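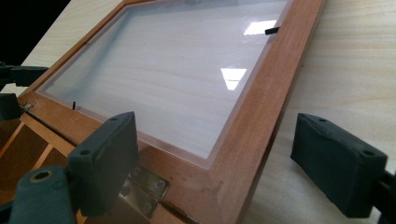 Segmenting Hand-Held Demonstrations for the Kurnel Planner

Ilham Lahlou and Fouad Alaoui
Submitted 2025-05-28

1. Purpose

The project set out to write a software tool that divides recorded two-handed demonstrations into labelled steps. The Kurnel planner accepts only segmented input, and until January all labelling was done by hand.

2. Method

The tool, named Gastow, reads the pose of each gripper and its jaw opening, and proposes a boundary wherever the jaw opening changes direction. Poses are filtered before this test is applied.

Boundary detection proved harder for two grippers than for one. Each hand was at first treated as a separate stream, and the two sets of labels often disagreed. The final version uses a shared clock and merges boundaries that fall close together. Objects with a hinged lid, such as the compartmented wooden box between the two grippers, were given their own label set, in which lid and tray are named separately. 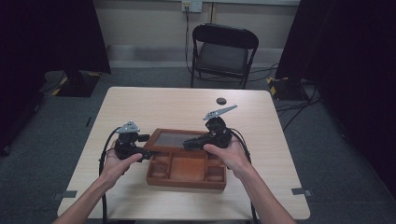
Lid angle is estimated by a small perception module from the head view. The glass in a lid panel tilted toward the back of the box offers few features to track, so the module fits the outline of the wooden border instead. Reflections on the panel are masked before fitting.

3. Results

The test set held 763 boundaries marked by hand. Gastow matched 526 of them with separate streams and 791 proposals were made in total. Merging removed 115 duplicate proposals.

4. Further Work

The authors recommend that the merging window be set per task. The source code and label sets have been filed with the department.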